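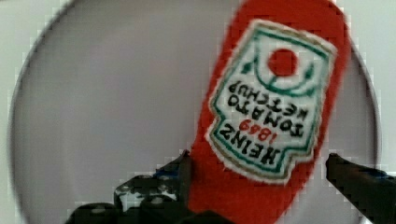

Figure 1. The felt ketchup, label upside down, with the large plate behind it.

Setting the Pretend Table: A Spring Project Report
Golnar Sharifi and Revathi Amin
Tetdale College, Early Learning Materials

How we got started

Our assignment was to put together a play meal that could be used in a preschool room, and then to write up what we chose and why. We both grew up with pretend kitchens (Revathi still has a felt fried egg in a drawer at her parents' house), so we were pretty excited and probably talked about it for longer than we should have before doing anything. The first plan was a whole diner, with menus and a cash register and aprons. Our instructor gently pointed out that we had eight weeks and a budget of $93, and we ended up with a table, some dishes and a few things to eat, and we were much happier once we let the diner go.

What we wanted to find out was pretty simple. Which pieces make a child feel that there is really a meal on the table, and which ones just lie around taking up space?

The ketchup

We have to begin with the ketchup because it is everybody's favorite, including ours. It is shaped like the real bottle and it is a good strong tomato red, fuzzy all over, with rounded edges. The white label has the green border and the tomato with a green vine curving by it, and the lettering says HEINZ, 1869, TOMATO, KETCHUP, just as a child might know it from home. The border of the label has gone a little frayed and fuzzy. Golnar wanted to trim it and Revathi thought it looked loved, and it has stayed the way it is.

A child who can't read yet can still "read" this one. The color and the shape of the label do most of the work, even with the bottle turned the wrong way up, and we think that is a big part of why it is so easy to play with. Everyone knows what you do with ketchup. You turn it over and squeeze, and you make the noise! We had planned a page of prompts to go with each item and gave up on the one for ketchup after a single line.

The dishes

We chose the dishes mostly by color. We wanted soft, pale ones so the food would stand out, and we are glad we did, even if it made for a long afternoon of holding one plate next to another and squinting. There is a large plate, a small light blue bowl with a nice thick rim, a green cup, and a shallow oval basket in pale green with a mesh-like bottom. The basket was a late addition. Golnar felt that every good lunch counter serves something in a basket, and that was the last surviving piece of the diner.

The large plate turned into the center of everything. It has enough room that a child can lay a big piece of pretend food across it and still have space to move it around. The bowl is the opposite, small and a bit private, and we found ourselves putting little things in it and then guarding them.
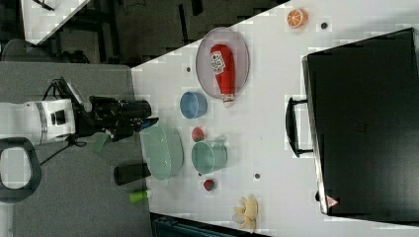

Figure 2. The table in a loose arrangement, ketchup on the plate, with the blue bowl and the green basket farther down.

Laying things out

We tried a lot of arrangements on the white table, and a typical session ran 90 minutes, with the last part usually lost to snacks of our own. The layout in Figure 2 is a loose one. The ketchup is lying right on the plate with its cap just past the rim, there is an orange slice out on the table, and the basket has drifted down near the edge. A proper table setter would be horrified. We liked it, though, and we kept coming back to it when we talked about what an inviting table looks like. When every piece was lined up neatly, we noticed that we didn't want to touch anything ourselves.

We did learn to be careful about the table edge. Light pieces are easy to nudge, and a basket set down too close to the side is asking to be knocked off by the next elbow. In the guide sheet we now suggest starting with the large plate well in from the edge and letting the smaller dishes find their places from there.

What we would change

More food, first of all. We spent so much of our attention on dishes that the ketchup has very little to go on. Revathi would like to sew fries and a hot dog, and Golnar has been sketching a felt pickle that is honestly quite beautiful. We would also like a second cup, so that two children can have a drink together without anybody having to wait, and maybe a darker cloth to try under the pale dishes.

We would write shorter prompts as well. Our first drafts told the teacher what to say at every step, and reading them out loud to each other was enough to make us start crossing things out. The current sheet has five prompts, all of them questions, and the one we like best is "Who is coming to lunch?"

The guide sheet and the sewing pattern for the fries are in the appendix. The pickle pattern will be added when Golnar is finished with it.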